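讲稿备注:自己在家做一对手持夹爪
(共享工坊分享会用,投影翻页处我用“翻”标出来)

开场

大家好,先试一下麦,后排能听见吗?好。我今天讲的东西不高级,就是一对拿在手里的夹爪,从画图到能用,前前后后做了三版。第一版在我家厨房桌上做的,后两版在Willgate工坊做的,就是隔壁那间,打印机老是排队的那间。

(这里停一下,问问有多少人用过工坊的打印机。)

先谢两个人。Peninah Mussa帮我改了连杆,Erick Makori借了我一整套丝锥,到现在我还没还,Erick你别急,今天散场就给你。

翻。为什么要做手持的

我一开始想做的是整条机械臂,算了一下钱,又看了看家里的地方,算了。后来想通了,最难搞的其实是末端那两根指头,那就先把指头做好,胳膊用我自己的。手持的好处是改起来快,晚上打印,早上装上,捏两下就知道哪里别扭。坏处也有,手会累,而且人会不自觉地帮它。东西快滑了,手腕自己就转过去接,你还以为是夹爪厉害。所以我后来给自己定了规矩,每个动作连做20次,手腕尽量不动,滑了就记滑了。

翻。第一版

第一版的指头是直的,很窄,像筷子。夹盒子没问题,夹布就完蛋,布从两边溜走。我当时以为是力气不够,换了更硬的弹簧,结果支架先裂了。裂的位置在螺丝孔旁边,壁厚我画得太薄。(把裂掉的那个件传下去给大家摸一摸,记得收回来,上次丢过一个。)

这一版还有个毛病,两根指头合不齐,差了一点点。硬东西看不出来,薄布一夹就看出来了,一边紧一边松。Peninah看了一眼就说是连杆的孔太松,我还嘴硬了一个晚上,后来量了,她说得对。

翻。第二版

指头加宽,做成带角度的支架,内侧贴软垫。垫子我试过好几种。Skernico那款太滑;Bermúdez的手感很好,可是胶水粘不住,夹着夹着垫子自己掉了。最后用的是Havau的软胶,先拿砂纸把塑料面打毛,再上胶,压一夜。打毛这一步别省,我省过一次,重做了6片。

螺丝也换了。原来直接拧进塑料里,拆几次就滑丝,现在埋了铜螺母。埋的时候烙铁别太热,我在家里用的那把没有温控,烫坏了两个件,味道还很大,家里人意见也很大。第三版基本就是第二版加上铜螺母,再把握把磨圆一点,外形没怎么动。

翻。布料怎么试

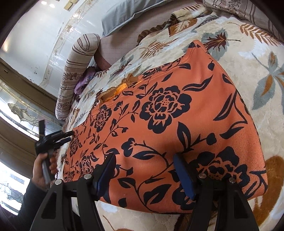

布料是我花时间最多的一类。我的习惯是先按再夹:两个指垫先贴着布面压下去,再慢慢往中间收,让布自己拱起来一点,咬住那个褶子再往上提。你们看这块橙底黑花的布,两片深蓝色的垫子压在上面,中间的布面有一点往下凹,我开始收之前就先找这个凹。床是个很好的试验台,下面软,跟桌面完全两回事,桌面上调好的力道搬到床上得重新找。还有布边,像左上那条毛毛的、线头散着的边,我会躲开它下手,线头容易卷到垫子和支架的缝里,挑起来很烦。大花图案倒是帮忙,我拿花当记号,说“夹那朵大黑花旁边”,重复的时候位置就不会乱跑。

(如果有人问毛毯:长毛的比平的好夹,但是松手不干脆,毛会粘着垫子。)

翻。花了多少钱

材料加起来917块,包括打坏的和烫坏的。要是照着现在的图纸直接做,100块左右的软胶和螺丝就够你折腾好一阵了,打印料另算。弹簧别买最便宜的,同一包里软硬都不一样,左右手拿着感觉像两个东西。

翻。接下来想改的

握把还是太粗,我手小,捏久了虎口疼。想在11月之前出一个细一点的握把,谁手也小,麻烦散场以后留下来让我量一下。另外想把垫子做成卡扣式,磨坏了直接换,不用再等胶干。卡扣我画了两种,一种装得紧但是不好拆,一种好拆但是会晃,两种都带来了,在门口桌上,大家随便掰,掰断了告诉我断在哪儿就行。

(提问时间。如果没人问,先请Peninah讲两句连杆的事,图纸在她电脑里。丝锥在我包的侧袋,别忘了还。)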